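## Planner notes, March: moving the hanging task to Ulix

The garment work at Jenstead has now been moved from the Cantero planner to Ulix. The change had been under review since January, and I record the main points here for those who maintain similar software.

Cantero treated each garment as a fixed shape once the fingers had closed. This was acceptable for towels and poor for shirts, which swing and fold over the finger. Ulix asks the perception module for a fresh outline every 56 milliseconds and may revise the path at any point before release. The price is processor load, and the wrist camera stream has been limited to 30 frames per second as a result.

Two faults remain open. Dark fabric is still segmented poorly where a second dark garment hangs close by, and the outline sometimes merges the two. In the last set of 18 logged attempts, the merge occurred in 7. The depth threshold has been made a setting in Kivine, our configuration tool, so that it may be adjusted without a rebuild.

The second fault concerns time stamps. Wrist images and joint readings are matched by arrival time, and under heavy load the two drift apart. A correction is being written and will be described in a later entry.

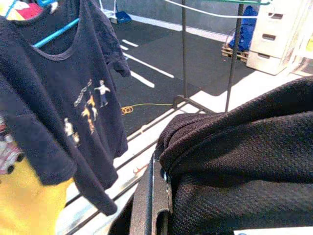

*Wrist camera view: black garment at the gripper finger, navy T-shirt on its hanger to the left.*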